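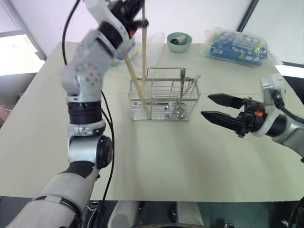 **Figure 9.1** Metal utensils and wooden chopsticks at a wire basket, with a pale green bowl behind.

# Chapter 9: Utensils, Holders, and the Table They Stand On

Chapter 8 dealt with knives and boards. This chapter covers the smaller tools that move between the kitchen, the sink, and the serving table: spoons, ladles, tongs, chopsticks, and the baskets and bowls that hold them. They are cheap compared with a mixer or an oven, and they are handled far more often.

In a small kitchen these tools are also the ones most often missing. The training kitchen at Plovolow lists 801 pieces of small equipment in its stock book, and 195 of them are spoons of one kind or another. A new worker there spends the first morning learning where each kind is kept. You will do the same in Practice 9A.

## What you will learn

When you finish this chapter you should be able to:

- name the common serving and cooking utensils and say what each is used for
- choose a holder that suits the length and weight of the tools
- load and empty a utensil basket without touching the eating end of anything
- clean a jointed tabletop, including the line where two panels meet
- set out a shared table for up to 35 people

## Words to know

**Bowl (of a spoon).** The hollow part that carries food. The word is also used for the dish, so read the sentence around it.

**Ladle.** A deep, round spoon with a long handle, used for soup and sauce.

**Open holder.** Any container for standing utensils that lets air and water through, such as a wire basket.

**Closed holder.** A jar, crock, or solid-sided box. Water that runs off the tools stays at the bottom.

**Seam.** The line where two parts of a work surface come together.

## 9.1 Open and closed holders

Look again at Figure 9.1. The basket is made of thin steel rods with a raised handle across the top. Long tools reach well above the sides, and the ladle head and the bowl of a small spoon can be seen through the wire near the bottom.

An open holder has two advantages. Tools dry faster in it, and you can see what is inside before you reach in. Its main fault is that narrow objects can slip through the grid. Chopsticks are the usual problem. If the gaps are wider than the tip of the stick, line the base with a fitted mesh or move the chopsticks to a closed holder of their own.

A closed holder hides drips and is easier to carry through a dining room. It must be emptied, washed, and dried at the end of each service. The Vogler crock used in the Plovolow kitchen has a lift-out base for this purpose, but a plain jar does the job if it is washed properly.

Whichever you use, match the holder to the tools. A holder should be at least one third as tall as the longest thing standing in it. Heavy ladles go in first, and light pieces fill the space that is left.

Wooden and metal tools can share a holder once both are dry. Do not put damp chopsticks away with anything. Wood takes up water and gives it back slowly, and a bundle that feels dry on the outside may be wet in the middle.

## 9.2 The surface underneath

A holder is only as clean as the table it stands on. Many work tables are built from two or more panels, and the seam between them is easy to forget. Wiping across a seam pushes crumbs and liquid into it. Wipe along it instead, first with a damp cloth folded to a narrow edge, then with a dry one.

Light-colored tops make this work easier to check. Crouch so that the light falls across the surface toward you, and look for specks. On the light gray top in Figure 9.2, the seam runs from side to side as a thin dark line. Keep bowls and packages back from the seam when you can, as the pale green bowl is here, so that you can clean its full length without lifting things twice. 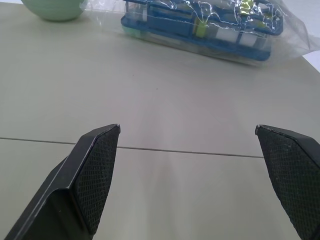
## Practice 9A: Learning the stock

Work in pairs. You will need one open holder, one closed holder, a tray, and the utensil page from your Jelwood workbook.

1. Wash and dry your hands.
2. Lift the tools from the open holder by their handles and lay them on the tray.
3. Sort them by use, then write the name of each kind on the utensil page.
4. Wipe the table, following the seam if there is one.
5. Return the tools, heaviest first, and have your partner check the page against the holder.

Repeat the steps with the closed holder. Keep your page for Section 9.3, where you will use it to plan a serving table.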